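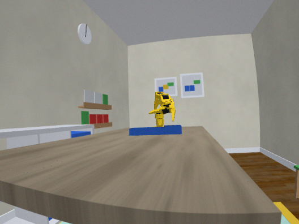

5. Failure Analysis: Premature Closing

We had expected this section to be short. The policy had done well on every task in the Cisneros suite that we gave it, and the plan was to list a few missed grasps and move on. Instead we found one failure that kept coming back in nearly the same form, and chasing it down became the most enjoyable part of the project!

5.1 What the failure is

In a normal episode the arm leaves its start pose, moves the gripper over the target with the fingers open, goes down, closes, and lifts. In the failure we call premature closing, the fingers come together while the gripper is still well above the table. The policy then carries on as if the grasp had worked. It lifts, travels to the drop point, opens over nothing, and goes home. The motion is smooth from start to finish, and someone watching at double speed (as we did for the first batch) can easily count it as a success.

We ran 219 episodes in the simulated room, all with the same table, the same lighting and the same yellow arm. Premature closing happened in 43 of them. Ordinary misses, where the fingers closed at the right height but beside the target, were scored separately and are covered in Section 4.

Figure 5 gives a sense of how little there is to notice. The fingers point down and are nearly together above the table, with nothing held between them. A single view like this can't tell a reader whether the closing came early or the gripper was simply passing through on its way home, and that is exactly why our first scoring method, based on still views, let us down. We now score from the joint log and use the pictures only as a check.

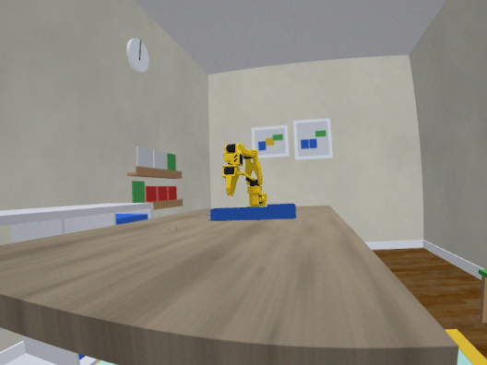 Once we had the log, the pattern was wonderfully clear. In every one of the 43 episodes the close command reached the gripper before the height check had passed. The policy had never asked for it. The command was already waiting in the queue when the episode began.

5.2 Where the extra command came from

The Brostora controller takes actions from the policy in blocks of 12 and plays them out one at a time. This makes the motion much smoother, and we would choose it again. The trouble is in the reset. When an episode ends normally, the queue has run dry and there is nothing to clear. When an episode ends on a timeout, part of a block may still be waiting. Our reset routine moved the arm back to its start pose, put the objects back in their places and restarted the clock, but it left the queue alone. The next episode inherited whatever was left over.

Most leftovers did no harm. A small wrist motion at the start of an episode is corrected by the policy almost at once. A leftover close command is different in kind: our gripper command latches, so one stray "close" holds until an "open" is sent, and the policy had learned during training that the fingers are always open on the way to the target. It had no reason to send "open" at that point, and it had never seen a case where it needed to.

Yolotzin Bañuelos spotted the link by sorting the episodes by how the one before them had ended. All 43 followed a timeout. We had been sorting by target position, target color and starting pose for days, and none of those told us a thing.

5.3 The cases that would have mattered on hardware

Nine of the 43 episodes deserve a closer look. In these the target stood taller than usual, and the closed fingers came down on top of it and kept pressing until the force limit stopped the arm. In simulation the cost is a line in the log. On the real arm at Clarkimgate the same motion could bend a finger or send the object off the table, possibly toward a person standing nearby. We treat these nine as safety events and report them apart from the rest, even though the cause is the same.

The force limit did its job in all nine. Still, we don't want to lean on it. It is set for contact with the table, which is stiff, and a softer object could take a good deal of crushing before the limit is reached.

5.4 Changes made

The main fix is one line: the reset now empties the queue before the arm moves. We added two guards on top of it. The controller rejects any close command when the fingers are above the grasp height, and it sends "open" as the first action of every episode. Either guard alone would have prevented the failure in our replays. We kept both, as the grasp height has to be set by hand for each task and will sooner or later be set wrong.

We then reran all of the affected episodes from their saved starting states, including the timeouts that came before them. Premature closing didn't appear in any of the reruns. Several of them ended in an ordinary miss, and we were oddly pleased to see those, since they are failures of the policy and so ones that more training can reach.

5.5 A note on earlier results

The success rates in our first Fekum report were scored from still views and include episodes of this kind. They are too high. A corrected table was added to that report on 2020-10-06, and the rates in Section 4 of this paper come only from the joint log. Readers who use block-wise action playback with their own reset code may want to try the sorting trick from Section 5.2 on their logs. It takes a few minutes, and we would love to hear what turns up.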